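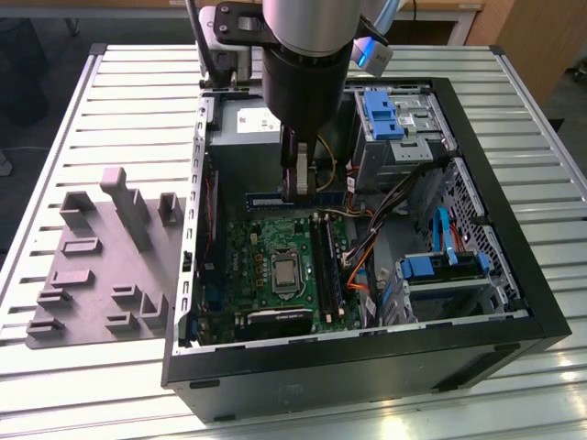

Blog > Home and repairs > Old computers

June 2022, by Joris Goossens

My father-in-law bought his desktop computer from Diltow, a small shop in our town that does not exist any more, and he used it every evening for his stamps and for his letters to the municipality. In January it became so slow that he could make coffee between pressing the button and seeing his mail. He wanted to throw it away. I asked if I could have it for a few weeks, and he said yes, but he wanted the letters back. When the side panel is off and the case lies on its side, a desktop of this kind is quite easy to understand, much easier than a laptop. The power supply is the gray metal box in the upper corner, the green motherboard spreads out under it, and the processor sits in its metal retention frame near the middle. The memory is a long thin stick, a blue one. I have always liked that the parts of a computer look so different from each other. You can learn their names in one afternoon, like the names of the birds in your garden.

I am not a technician. I work in the office of a seed company and my knowledge comes from two evening courses and from making mistakes. My first mistake was many years ago, when I pulled at a memory module without opening the little latches at the ends of the slot. It came out, but a piece of the latch came with it. Since that day I say the word "latches" aloud before I touch anything. My wife finds this strange, but it helps me.

Before opening the case I copied the letters and the stamp lists to an external disk. This took the whole evening, and I did not try to do anything else with the machine in the meantime. There were 82 letters to the municipality, most of them concerning the same tree. I did not read them all, but I read enough to know the tree quite well.

Then I took out the plug, pressed the power button once more so the last electricity could go away, and removed the two screws of the side panel. I keep the screws in an egg box. Every hole gets a small paper with a word on it: "panel", "disk", "fan". If you put all the screws together in a cup you will regret it, because they look the same and they are not the same. The ones for the disk are shorter and have a finer thread, and with a wrong screw you can spoil the hole.

The dust was less terrible than I expected. My father-in-law does not smoke and he has no cat. I used a soft paintbrush, 40 millimetres wide, and I held the fan with one finger so that it could not turn while I was brushing. Some people use the vacuum cleaner. I was told on the course never to do this inside the case, and I am obedient in such things. The grille at the back I cleaned with the same brush, from the inside to the outside, and afterwards I had to clean the floor.

For the memory I first wrote to my friend Milan Van Acker, who has more experience than me. He answered with a list of questions, and I had to look in the manual for half of the answers. You must know which type of memory the board accepts, and also how much it can take in total. If you buy the wrong type it will not go in, and this is a good thing, for there is a small notch in the contacts which must meet the small bridge in the slot. When they do not meet, stop pushing! Turn the stick around and look again.

I ordered the new module from Mertens and it came after 11 days in an envelope that was much too big. Pushing it in needs more force than feels polite. You press with both thumbs, one at each end, until the latches close with a click. I pressed, there was one click, and I waited for the other one. It did not come. I took the stick out, blew on the contacts (Milan says that one should not blow), and tried again - two clicks this time, almost together.

At the first start the screen stayed black and I felt rather sick. The monitor cable was not in. With the cable in, the computer started and showed the new amount of memory, and I took a picture of the number with my telephone and sent it to Milan at a quarter to midnight. He did not reply until the next day.

It is not a fast computer now. It is an old computer that has had a good cleaning. But the mail opens before the coffee is ready, and my father-in-law, who is 81, told me that I had probably changed it for another one in the shop. He checked the sticker on the front to be sure. I returned the external disk also, with all the letters on it, and he is now writing a new one. The tree is still there.

I have one question left for readers who know more than me. The fan makes a low humming sound for the first minutes and then it stops humming. Milan thinks it is the bearing and that a drop of oil could help. I would prefer to replace the whole fan, but I have not yet measured the distance between the holes. If you have done this in an old case, please write me what you used.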